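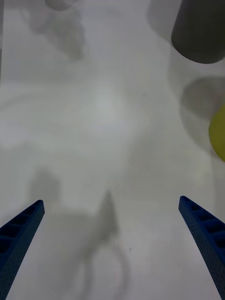

A reader in Pradville wants to know whether Terent is worth the money for a blog that gets fewer visitors than the average bus shelter, and would I please answer before the free trial runs out.

Fair enough. I've had Terent on my own site since March, so I can at least tell you what it does to a small blog with modest habits.

Posted 5 September 2021 by the editor
Print this page | E-mail this to a friend

Terent is a headline and scheduling tool. You paste in a post, it suggests titles, picks a time to publish, and then sends the link out to whichever social accounts you've trusted it with. There's a traffic dashboard too, with a big green arrow on it. The arrow is very fond of pointing up. On my second morning it pointed up because I had visited my own site from my phone.

Setup was painless. The plugin found my blog, read the archive and gave every post a score out of a hundred. My most popular article, a long one on fixing broken links, got 41. A two-line note saying I'd be away for the week got 88. I asked support about this and was told that the short note had "strong clarity." I suppose it did.

The headline suggestions are the part you're paying for, and they're a mixed bag. Give Terent a plain, practical post and it comes back with something you can use maybe half the time, usually after you've taken out the word "secrets." Give it anything with a joke in it and it panics. A piece I'd called "My Newsletter Has Gone Quiet" came back as "5 Newsletter Secrets That Will Go Quiet Your Competition." I read that one aloud to the dog.

Scheduling is much better. I used to publish whenever I finished, meaning late at night, to an audience of insomniacs and search bots. Terent moved me to mid-morning and the difference showed up within a couple of weeks. Visits for the last full month came to 1464, which is my best so far – and I know that's a coffee break for some of you. How much of it belongs to Terent I can't say. I also started answering my comments that month, and I'd been told for years to do that for free.

The sharing side works if you keep an eye on it. Left alone, it reposts old articles on a loop, and it once sent out the same link four times in an afternoon. You can cap this under Settings, then Channels, then a tab called Rhythm that I found by accident. Set it to one a day and leave it there.

I tried Galindo before this, for comparison's sake. Galindo has the better reports and a much better editor, but the cheapest plan allows only one site and it logs you out if you so much as look away. Niltamstead is simpler than either. It only does scheduling, it has no scores and no arrow, and if the timing is all you want, it will do you nicely for less.

Things I'd fix in Terent: the dashboard takes over six seconds to load, the weekly e-mail can't be switched off (only "softened"), and canceling means filling in a form that asks how you're feeling.

So, to Pradville: run out the trial, turn on the scheduling, ignore the scores. If your numbers haven't moved by the end of it, try Niltamstead and spend the difference on a decent photo for your About page. I'm keeping Terent until the renewal comes up, mostly out of laziness.

Rating: 4 out of 5, dropping to 3 on days when the e-mail arrives.

Shares: 27 | Comments (6) | Leave a comment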